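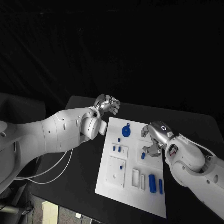
Chapter 7
Demonstrations, Visits and Open Days

After studying this chapter, you should be able to:
- explain what a public demonstration can and cannot show about a robot system
- distinguish a rehearsed task from a trial under changed conditions
- prepare a set of observation notes that another reader can use

7.1 A Visit to Gritville

On March 13, 2025, the Coppens training laboratory in Gritville opened its doors to students from the technical college at Grutidcombe. The program that morning centered on one task: two arms with jointed hands working over a white board that carried blue pegs and other blue parts. Visitors stood behind a line on the floor and were asked to hold their questions until each run had ended.

The host, Mieke Boersma, began with the laboratory's own records. The peg task had been attempted 500 times during the preceding term, and 486 of those attempts were logged as complete. She then told the students what the log counted as complete. A peg had to be seated in its hole when the run ended. A peg that was dropped, picked up again and then seated was entered in the same column as one placed at the first try.

This definition took up most of the discussion that followed. Marloes De Haan, who led the student group, asked whether the position of the board had been changed between attempts. It had been changed for some of them, but the log did not say which. The laboratory has since added a column for board position - a small change, and one that makes the later figures hard to compare with the earlier ones.

Inserting a peg is a common choice for a demonstration. The goal can be understood from a distance, and the parts are simple to replace. The task also places real demands on the machine, as a small error in angle may cause a peg to jam at the rim of the hole. The questions of contact and force raised by such tasks were treated in Chapter 5 and will be used again in Section 7.4.

7.2 Terms Used in This Chapter

A run is one attempt at a task, from the start signal to the stop signal. A reset is the work of returning all parts to their starting places. An intervention is any action by a person during a run, including a spoken command to stop.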